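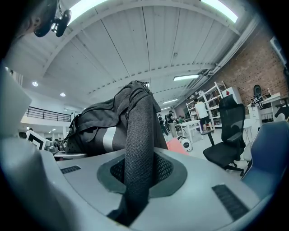 クロスデン空港保安機構(Closden)では、ジャストウッド空港(Jastwood)旅客ターミナルにおける保安検査業務の体制強化に伴い、**保安検査監督員**を下記のとおり募集します。

## 職務内容

採用後は保安検査部検査第二課に所属し、次の業務に従事していただきます。

- 旅客及び機内持込手荷物の検査に係る現場監督
- 検査員の配置計画の作成並びに勤務中の指導
- 持込制限品が発見された場合の航空会社及び関係機関への連絡
- 検査記録の確認、月次報告書の作成
- 訓練課程「エルコ」(Erko)における実技指導の補助

検査レーンは国内線、国際線の双方に置かれており、配属先は採用時の習熟度を考慮のうえ決定します。繁忙期にはトマ貨物地区(Toma)の検査場へ応援勤務を命ずることがあります。

## 募集人員

5名

## 応募資格

次の各号のすべてに該当する方とします。

1. 空港、港湾その他の重要施設において、保安検査又は警備の実務経験を通算2年以上有する方
2. 早朝及び深夜を含む交替制勤務に従事できる方
3. 業務上必要な日本語の読み書き及び会話に支障のない方
4. 当機構が行う身元確認及び適性検査に同意される方

空港保安に関する公的資格を有する方、及び英語その他の外国語による旅客対応の経験を有する方は、選考において考慮します。資格証の写しは応募時に添付してください。

## 勤務条件

**雇用形態** 正職員(試用期間あり)

**勤務時間** 早番は午前5時、遅番は午後2時を始業時刻とする交替制。休憩時間及び勤務の割振りは、前月に交付する勤務表によります。

**給与** 当機構給与規程に基づき、経験年数を勘案して決定します。夜間勤務手当、監督職手当、通勤手当を別途支給します。

**休暇** 年次有給休暇、夏季休暇、忌引休暇、育児及び介護に関する休業制度

**その他** 社会保険完備、制服貸与、職員駐車場の利用可(許可制)

## 採用後の研修

採用者は全員、訓練課程エルコを受講するものとします。課程は座学及び実技を合わせて75時間とし、関係法令、X線画像の判読、旅客応対、緊急時の初動措置を扱います。受講期間中も給与は全額支給されます。修了考査に合格しなかった場合は、一回に限り再受験を認めます。

## 選考方法

第一次選考は書類審査とし、履歴書、職務経歴書及び小論文により行います。小論文の題は「検査現場における監督者の責務」とし、2000字以内で作成してください。手書き、印字のいずれでも差し支えありません。

第二次選考は個別面接及び適性検査とします。会場はジャストウッド空港管理棟内の会議室です。日時は書類審査の通過者に対し、個別に書面で通知します。面接に要する交通費は、当機構の旅費規程の範囲内で支給します。

## 応募手続

応募書類一式を封筒に入れ、表面に「保安検査監督員応募」と朱書きのうえ、当機構総務部人事課あてに郵送してください。受付は5月末日必着とします。持参による提出は、管理棟総合窓口において午後5時まで受け付けます。

提出された書類は返却しません。記載された個人情報は本選考及び採用手続の目的に限り使用し、選考終了後は当機構の文書管理規程に従い廃棄します。選考の経過及び結果の理由に関する照会には応じかねますので、あらかじめご了承ください。

クロスデン空港保安機構 総務部人事課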